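Notes on Example Collection, November

The collection effort for the Kenden task set has now passed its midpoint, and I am setting down a record of how the examples are being gathered while the details are fresh. The target for this block is 384 accepted demonstrations. As of this writing, 300 have been accepted and entered into the index. The full Tralside library, to which this block contributes, stood at 2423 demonstrations when the month began.

Each demonstration is performed by an operator who guides the arms through a short piece of work from start to finish. The learning system receives the camera views together with the joint positions and the opening of the grippers. It receives no written instructions. Whatever it is to know about approaching an object must be contained in the examples themselves, and for that reason the operators are asked to move at a steady pace and to avoid corrections that serve no purpose.

The approach to an object has required the most attention. Operators who are new to the work tend to close the gripper too early, and the wrist view is where this is easiest to review.
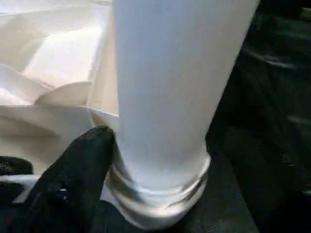

Wrist view, with a gripper finger close to the ribbed base of the white vessel.

Clear and pale materials remain difficult. The depth estimate is unreliable on transparent parts, and for the first part of the block we relied on it more than we should have. The current practice is to keep such objects in the set and to record additional approaches to them from the left and from the right. Dark cloth is used beneath the objects for contrast. It has its own drawback -- folds move when they are touched, and a fold that shifts during one demonstration is present in the next unless someone smooths it out. We have decided to leave a share of the folds in place.

Work with larger items involves both arms. These demonstrations take longer and are rejected more often, usually on account of timing between the two sides. Ondieki, our review tool, marks any pause longer than the set limit, and an operator then decides whether the pause belongs to the task. I would estimate that the review now takes as much of the working day as the recording does. The change to batches of 20 has helped. Under the earlier arrangement, an error in the starting position could go unnoticed for an entire morning.

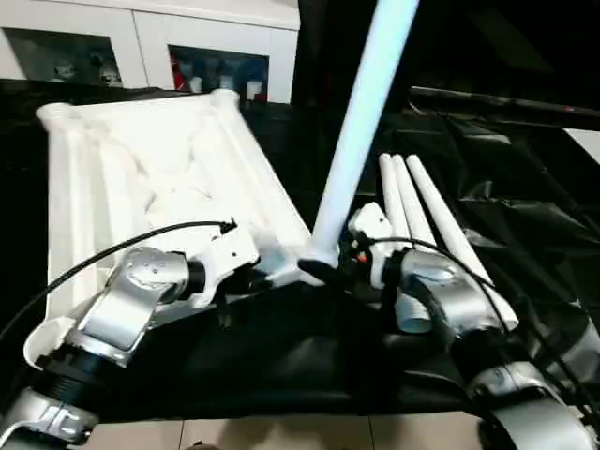

Trinidad Magbanua wrote in response to the draft of these notes that the rejected demonstrations should be kept and labeled, not removed. "A failed grasp followed by a good recovery is worth more to the model than another clean one," the message read, "and you are discarding the recoveries along with the failures."

The point is a fair one. Our written procedure treats a demonstration as accepted or rejected and makes no provision for anything between the two. Beginning with the next batch, a third label will be available for recoveries, and those files will be stored apart from the accepted set until their effect on training can be measured. They will not count toward the 384.

Two further matters are outstanding. The Trasari export still writes left and right gripper values in the opposite order from the one our loader expects, and the correction is being applied by hand. The naming of pipe and tube objects in the index is also inconsistent -- both words have been used for the same item -- and will be settled before the block is closed.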